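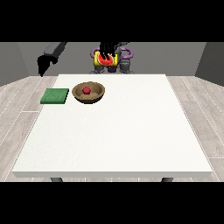
April 2022

Regenwassertank, Fortsetzung. Pegel am Morgen 90 cm, gegenüber dem letzten Eintrag 3 cm weniger, ohne Entnahme. Verdunstung scheidet bei geschlossenem Deckel aus. Bleibt der Anschluss am Überlauf oder die Verschraubung unten am Ablasshahn.

Die Verschraubung zuerst geprüft, Küchenpapier untergelegt, eine Stunde gewartet: trocken. Danach den Flachfilter im Zulauf ausgebaut (Zeman, die ältere Ausführung mit Bajonett). Im Sieb Moos, Dachsplitt und viel Birkensamen vom letzten Herbst. Der Dichtring ist auf der Nordseite platt gedrückt und hat einen Riss quer zur Lauffläche. Am Leck ist er unschuldig, er sitzt oberhalb des Pegels. Ausgetauscht wird er trotzdem.

Den Pegelmesser von Brisel neu abgeglichen. Der Nullpunkt war über den Winter gewandert, die Anzeige lag einen vollen Zentimeter zu hoch. Damit sind die Werte seit dem Einwintern nur bedingt brauchbar. In der Tabelle mit Sternchen versehen und nicht nachträglich korrigiert, weil unklar ist, wann die Drift eingesetzt hat. Für die Differenz von gestern auf heute spielt das keine Rolle.

Zählerstand der Pumpe: 192 Betriebsstunden. Laufgeräusch unauffällig, Anlaufstrom wie im Vorjahr. Rückschlagventil zerlegt, Feder gereinigt, Sitz leicht verkalkt. Nach dem Zusammenbau hält die Leitung den Druck über die Mittagspause.

Am Nachmittag der Überlauf. Die Muffe ließ sich von Hand drehen, was sie nicht sollte. Kleber spröde, auf der Unterseite eine Kalkfahne bis zum Sockel. Die Fahne beginnt allerdings 4 Fingerbreit über dem jetzigen Wasserstand, kommt als Ursache also nur bei vollem Tank in Frage. Muffe abgezogen, Reste abgeschliffen, neu verklebt. Aushärten bis morgen.

Bei Drundon zwei Dichtringe und eine Ersatzmuffe bestellt, Lieferung erst im Mai. Bis dahin läuft der Filter mit dem alten Ring und etwas Silikonfett.

Pegel um 19 Uhr: 89 cm. Morgen den Ablasshahn selbst ausbauen, vorher Wasser in die Kannen umfüllen.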